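Requesting a recorded message from a voice actor for a children's ward

Posted by Gwion Griffiths, 17/03/2022

I coordinate family activities for the pediatric ward at Moser, a hospital with 519 beds. Several of our long-stay patients are devoted to the animated series Zavach, and their parents have asked whether the actor who plays the title character might record a short greeting. The ward has no budget for appearance fees. I should be grateful for advice on whom to approach, what the letter should contain, and whether individual children may be named in it. We would like to play the greeting at our family evening in November.

Emrys Foulkes

Requests of this kind should be addressed to the performer's agent in the first instance. A letter sent to the studio will generally be passed to a publicity department, where it may wait for some months. The agent's details are usually listed on the performer's own website.

The letter should fit on one page. State the name of the ward, the age range of the children, the length of recording you would like, and the date by which you need it. Thirty seconds is a reasonable length to ask for. Please attach a short script, and make clear that the performer is free to change it.
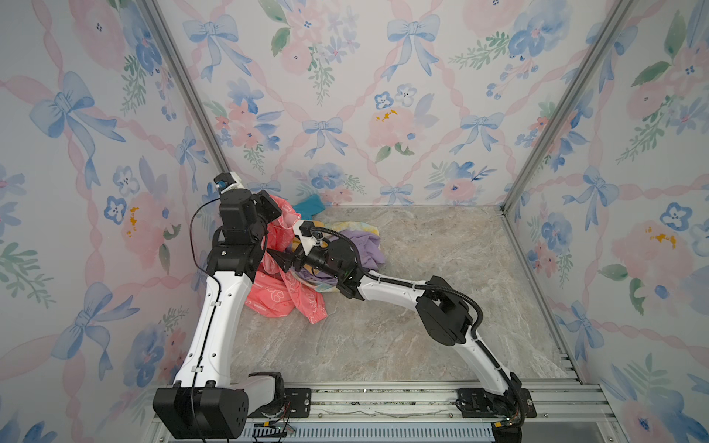
With regard to names, first names only may be used, and only with the written consent of a parent or guardian. Diagnoses should not be mentioned at any point. Your hospital's communications office will have a consent form, and I would advise that you obtain its approval before writing to anyone outside.

You should also ask whether the performer may use the character's voice outside the series. Many contracts reserve this to the studio, in which case the agent will need to seek permission on your behalf. Allow at least 7 weeks.

Trandimard

Our hospice wrote to the Coketine studio two years ago and did not receive a reply. The agent answered within the month. The recording was supplied free of charge on condition that it was not placed online.

Coketine

No connection with the studio of that name. Send it by post as well as by email.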